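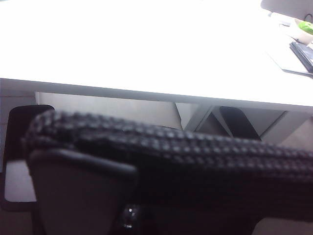
## Part 4: Gathering examples with the wrist camera

Notes by Zdeňka Halás, version 8/1/25

In February we spoke about the policy as a function from pictures to motion. Today we speak about where the pictures come from.

The wrist camera sees what the gripper faces. Between two tasks this can be the back of a black office chair, very near and blurred, with a bright white tabletop behind it. Such pictures go into the recording together with the others. The learning system does not know which of them are important.

**Terms**

- *Episode*: one recording, from the start signal to the stop signal.
- *Idle part*: the steps in which the arm has no task.
- *Washed out*: a surface so bright that its details are lost.

**The Bomelwood set**

We use 397 episodes for training and keep 64 for testing. Please do not mix them, also not for a quick check. The Clekow set is larger (2,571 episodes), but its labels are not yet corrected.

**Exercise for the next lecture**

1. Open one training episode and mark the idle part.
2. Find a step where the tabletop is washed out. Write which objects you still can recognize.
3. Train once with the idle parts and once without them, 1,000 steps each time. Compare the two results on the test episodes.

Reading: the Brandon and Shetty chapter, only the section on labels.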